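Setting the Table Is Still Hard
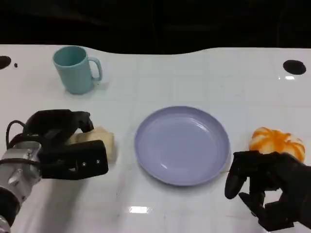 Bread in the left hand, plate in the middle, mug behind. The right hand reaches toward a pumpkin-shaped object.

The claim that household robots are close rests mostly on a category error. People see a machine hold a piece of bread and infer that it can make breakfast. Holding bread is a grasp. Breakfast is a sequence of perhaps 33 grasps, each of which starts from whatever state the last one left behind, in a kitchen where the butter has moved.

I have spent nine years integrating automation for small manufacturers and the last two looking at home systems with the same checklist. My position is that machines can do parts of chores now, that the parts are getting larger, and that no one should buy one to do a whole chore yet. The gap is in error recovery, and it is wider than the published success rates suggest.

Take the tabletop task. A plate, a mug, a bun, an object of odd shape. Two arms, two hands with jointed fingers. On paper this is an easy workspace: flat, bright, a single layer of objects with space between them. It also contains most of the hard problems. Bread deforms. Grip force that is safe for a mug will crush a bun, and grip force that is safe for a bun may let a mug rotate around its handle. A glossy white surface throws glare into the cameras, and depth estimates near a highlight are poor. A ribbed object such as a small pumpkin offers many contact points, and most of them are on a slope.

Then there is the hand itself. Once the fingers close, they cover what they are holding. The system has to estimate where the bread is from the bit that sticks out and from motor current, plus tactile sensing if the budget allowed for it. A person does this without looking. Fingertips report slip long before the eye would notice it.

Last February I went through the logs of a pilot run by Hela, which leases two-armed units to assisted-living kitchens. The trial covered 554 attempts at clearing and resetting a tray. Of those, 139 needed a person to step in. That is a completion rate of almost 75 percent, and the sales deck said so in large type. The deck left out the length of the interventions. A dropped spoon took a few seconds. A cup wedged under the rim of a plate stopped the unit until a staff member came over, cleared the tray and restarted the routine from the top, by which time she could have done four trays by hand.

Compare that with the shop floor. At the Akbulut plant in Flindthorpe, a single arm with a suction cup moves molded lids from a conveyor to a carton. It is a dull installation and it works. The lids are identical, they arrive in one orientation, and a bad pick drops into a chute where it harms nothing. Osvaldo Farina, the line supervisor, described his failure procedure to me in full: "I empty the chute at lunch." The engineering that made this possible went into the conveyor and the chute. The arm came out of a catalog.

Homes have no chute. A failed pick stays on the table and becomes the next problem, usually in a pose the system has seen less often than the one it just got wrong.

The counterargument is that learned policies handle this, and there is something to it. The Musa controller, which I tested for 181 trials on mixed tableware, would regrasp a slipping object without being told to, and twice it used the second hand to steady a plate. No scripted cell I ever commissioned did that. It also put a bun down on the rim of a plate, registered success and moved on while the bun rolled away. The motor skill was good. The check at the end of the motion was missing.

I would like vendors to report three figures: attempts between interventions, median time per intervention, and the share of failures the machine detected by itself. The last matters most. A robot that fails one time in four and stops to say so can be scheduled around. One that fails half as often and carries on has to be watched, and a chore that has to be watched has not been taken off anyone's list.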